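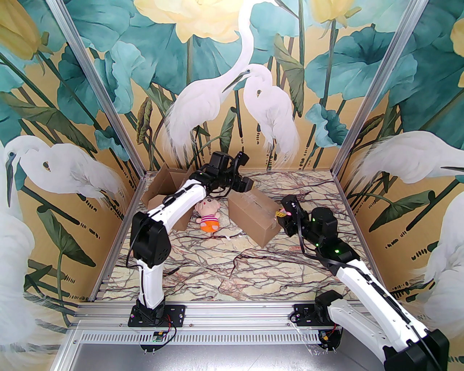
White egrets and lotus flowers, painted on a golden-tan background.

Why do egrets stand so still?

I used to think egrets were a bit lazy. I'd walk past the marsh at Wirnside and there one would be, up to its knees in water, doing nothing at all. Then my friend Reda told me to wait and watch. After 18 very boring minutes - bam! The neck shot out and the egret had a fish!

So it was hunting the whole time. Fish notice things that move, and a bird that keeps still looks a lot like a clump of reeds. Some egrets also shuffle one foot in the mud to scare little animals out of hiding. Sneaky, right?

The secret is in the neck. An egret can fold it into an S shape, a bit like a spring, and then straighten it super fast. The long pointy beak does the grabbing. (And those "knees" I mentioned? They're really its ankles! The true knees are higher up, hidden under the feathers.)

Lotus plants like calm, shallow water too. Their roots grow down in the mud, and the leaves are so waxy that rain rolls off in little balls. Try it at home: rub a candle on a piece of paper, drip some water on it and tip it. Then do the same with plain paper. Which one gets soggy first?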